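**Handheld gripper demos vs. teleop for folding: our numbers**

**cerkomwood** | July 9, 2019

We finished comparing the two ways of collecting demos for the fold-and-basket task. Same policy, same training budget, 1,000 demos from each method. Handheld took us 4 days to collect and teleop took 15. The handheld policy did slightly better on pants and slightly worse on towels.

Handheld station, garment (likely pants) folded and the basket still empty: 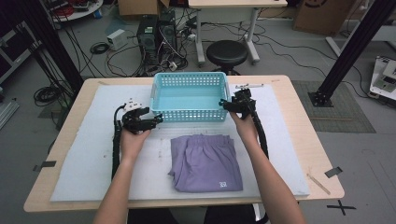
Zoltetti thinks the comparison is off. He says you matched demo count when you should have matched operator hours, and with equal hours teleop would have had far fewer demos to train on.

**cerkomwood**

Fair. I can rerun with teleop cut down to 4 days of data. We wanted to know if a single demo is worth the same either way, so count was the first thing to match.

**sandoval**

I don't buy the pants result. How many seeds? We saw a gap like that in November and it went away when we retrained.

**cerkomwood**

2 seeds per method. The gap was there in both, but I wouldn't bet on it.

**sandoval**

Run more before you write it up.

**kornau**

Did you filter the handheld demos? Ours had a lot of wrist poses the arm can't reach, and dropping those mattered more than anything else we tried.

**cerkomwood**

Yes, by IK check. Lejla Dervishi wrote the filter. I'll ask her if she can post it.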